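朝までに空ける。鍵は11時にHornowの受付へ返す。それだけ決まっていて、あとは何も決まっていない。

ガムテープがない。あった。残り少ない。

部屋は二階のつきあたりで、夏からずっと借りていた。七月に来たときは窓を開けっぱなしにして、床で昼を食べた。いまは窓を開けると指がかじかむので閉めている。閉めるとほこりがこもる。どっちもいやだ。開けたり閉めたりで、もう二十分は損をした。

箱を組む。底を貼る。ひっくり返す。Branmontの倉庫からもらってきた箱で、側面に前の中身の名前がまだ残っている。「缶詰 桃」。桃の箱に工具を入れる。重い。持ち上がらない。半分出す。出したぶんの箱がまた要る。

こういうのは小さいものから片ずけるといい、と母は言った。大きいものからだ、と父は言った。二人は引っ越しのたびに喧嘩して、結局いつも運送屋の人が全部やった。わたしは運送屋を頼まなかった。22ユーロの台車を借りただけ。車輪がひとつ鳴る。夜中に廊下を押したら下の階が起きる。だから廊下は朝になってから。それまでは部屋の中だけ。

ドライバー、布に巻く。ねじ、瓶。瓶のふた、どこ。ふたは窓台。窓台になぜかスプーン。スプーンは台所の箱。台所の箱はもう閉じた。ポケットに入れる。

ポケットが重くなってきた。

線がいちばんひどい。黒いのが何本も垂れて、輪になって、どれがどこへ行くのか手でたどらないとわからない。たどっているうちに指が別の一本に移っている。最初からやり直し。緑がかったのが一本だけあって、これは目でも追える。追えるからえらい。全部この色にしておけばよかった。あのとき黒が安かったのだ。安いほうを買うと、十一月の夜に払うことになる。

オレンジの布のことは、まだ考えないことにする。白い、折れてくしゃっとなったやつのことも。たたむのか捨てるのか、それを決めるのに立ち止まったら朝になる。

電話を床に置いて、スピーカーにした。呼び出し音が四回。五回。出ない。切ろうとしたら出た。

「線と布、どっちが先」とわたしは聞いた。あいさつはなし。
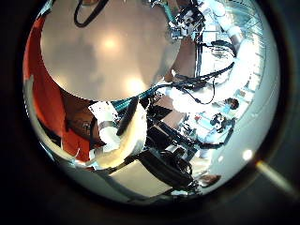
線が先に決まってるでしょう、とズラータ。布はあとでいくらでもつめこめる、でも線は一度丸めたら次に開けたとき地獄だから、一本ずつ、端から、肘にかけて巻くんじゃなくて手の中で大きく輪にしていくの、肘は絶対だめ、ねじれるから。それから彼女はあくびをして、今何時だと思ってるの、と付け足した。

何時だろう。見ない。見たら座ってしまう。

大きく輪に。一本目、できた。端をひもで留める。ひもがない。靴ひもを片方抜く。二本目の分はもう片方。三本目はどうする。輪ゴム。輪ゴムは切れた。ぱちんと音がして、どこかへ飛んでいった。

「オレンジの布、覚えてる？」

覚えてる、とズラータ・マルチュクは言った。Sunの二階で買ったやつ。800円にまけてもらったやつ。あなたが値切ったんじゃなくて、わたしが値切ったやつ。

円のころの話だ。二人ともまだあっちにいて、Sunは駅の裏の古道具屋で、店の人はいつもラジオに返事をしていた。布はカーテンにするはずだった。丈が足りなくて、ならなかった。それから敷いたり、掛けたり、冬に膝にのせたりして、国境をふたつ越えて、いまここにある。持っていくのかと聞かれたら持っていくと答える。理由を聞かれたら困る。

「捨てていい？」と聞いてみた。

電話の向こうで、やかんか何かを置く音。起こしてしまったらしい。悪いことをした。

捨てたいなら捨てればいい、でも捨てたいなら人に聞かないでしょう、とズラータは言って、それから急に、Cutelaのはさみはどうした、と聞いた。あれはわたしのだから、と。あれだけは送って。

はさみ。はさみは桃の箱。半分出したほうか、出さなかったほうか。出さなかったほうだと思ったたら、出したほうにもない。瓶の下。ない。台所の箱をもう一回開ける。テープをはがす音がものすごく大きい。下の階、ごめんなさい。スプーンも入れた。これでポケットがひとつ軽い。

はさみ、ない。

「ある」とわたしは言った。「あるから大丈夫」

ふうん、とズラータ。

うそがばれたときの「ふうん」だった。十年聞いているから間違えない。それでも彼女は何も言わず、線は何本になったの、と聞いた。わたしは床を見た。輪が並んでいる。ちゃんと大きい輪で、どれもねじれていない。靴の口が両方だらしなく開いている。

「あと4本」

じゃあそれが済むまでつないでおいて、わたしはお茶飲んでるから。

つないでおいた。しばらくどっちも黙っていた。巻く。端をたどる。巻く。ときどき、むこうでカップが鳴った。一度だけ彼女が、その部屋は寒いの、と聞いて、寒いと答えたら、布をかけなさいと言った。かけたら巻きにくい。でもかけた。肩から落ちるので、前で結んだ。

あと一本、というところで緑のが残った。最後にとっておいたわけでもない。するすると手に入ってきた。結ぶひもがもうないから、自分の端で一周させて、くぐらせて、止めた。

「終わった」

返事がない。寝たのだ。息が聞こえる。電話代はどっちの払いだっけ。切らずに、音だけ小さくした。

箱、あとふたつ。白いくしゃくしゃのは詰め物にする。いま決めた。捨てるでもたたむでもなく、瓶と瓶のあいだに押しこんだら、ちょうどよかった。振っても鳴らない。

箱に字を書く。「線」。「台所」。「桃」に線を引いて「工具」。ペンがかすれて「エ具」みたいになった。まあ読める。読むのはわたしだ。

受付に出す紙も書かないといけない。名前、部屋の番号、返すもの。鍵一本。備考の欄が広い。何を書けというのか。空けておくのも悪い気がして、「窓、しまりにくいです」と書いた。日付は2019年11月26日。ゼロがつぶれた。

外が少し青い。台車を出す。車輪が鳴る。もういい、朝だ。朝ということにする。

最初の箱をのせようとして、床にしゃがんだら、台車の下の板のところに、はさみがあった。借りてきた日に置いたのだ、たぶん。切るものはこれに、と思って、そこに。

音量を上げた。

「あったよ」

んん、とズラータが言った。さっきあるって言ってたじゃない。

結び目をほどかないまま、箱を押した。廊下は長い。角でいっぺん止まって、靴を押さえて、また押した。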